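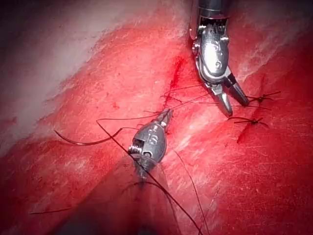
Changes to Suture Stock and Expiry Tracking

The revised procedure for suture stock at the Kerkville site takes effect on 10 April 2017. It replaces the paper cards in the supply room and the separate spreadsheet kept by purchasing. Staff who pull, return or reorder suture should read this item before their next shift.

Under the old method, a box was recorded when it was received and again when it was empty. Nothing was recorded in between. The November count found 190 boxes on the shelves, of which 79 had been opened and carried no opening date. Most were still within the printed expiry, but lot numbers on opened boxes could not be matched to the receiving log without going back to the packing slips. Svenja Rainer did that by hand over several evenings.

Labels

Every box now gets a shelf label at receiving. The label carries the item number, the lot number, the expiry date and a bar code. Place it on the short end of the box, facing out. Do not cover the manufacturer's lot number or the expiry symbol. If the short end is too small, as with some of the fine ophthalmic sizes, use the narrow label roll in the left drawer of the receiving desk.

When a box is opened, scan it and write the date on the label in permanent marker. Single packets found outside a box go in the gray bin and are not put back on the shelf. Perla Barajas will sort the bin and return packets to stock only where the lot can be confirmed.

Shelf order

Stock is arranged first by material, then by size, then by needle. Absorbable material is on the left side of the room and non-absorbable on the right. Within a row, the earliest expiry sits at the front. Several people have asked whether opened boxes should go ahead of unopened boxes with an earlier date. They should not. Expiry decides the order, and an opened box takes its place in line with the rest.

The old color dots are discontinued. They duplicated the manufacturers' own color codes in some cases and contradicted them in others, most often on braided polyester.

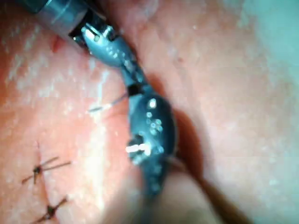 Minimum levels have also been reset. The previous figures dated from before the Aksoy contract, when deliveries came once a month. Deliveries now come every 2 weeks, and the minimums for common sizes have been lowered to match. Slow-moving items keep their old minimums until there is enough usage data to justify a change. The reorder report runs overnight and goes to Obadia Rweyemamu, who approves it before noon. A request entered after that goes on the following day's report unless it is marked urgent.

Urgent means that the remaining stock will not cover the posted schedule. Please do not use the flag for items that are merely below minimum — the report picks those up already.

Scanners

Two hand scanners are assigned to the room. They hold up to 100 scans when out of network range and upload when placed in the cradle. A solid green light means the upload is complete. A blinking light means it is still running, and removing the scanner at that point will hold the remaining records until the next time it is docked.

Known problem: boxes from one supplier, Drivier, carry two bar codes side by side. The left one is the carton code and will be rejected. Scan our shelf label instead.

Short training sessions are being scheduled by Yareli Ibarra. Send corrections to the item list to Eliécer Puma, with the item number in the subject line.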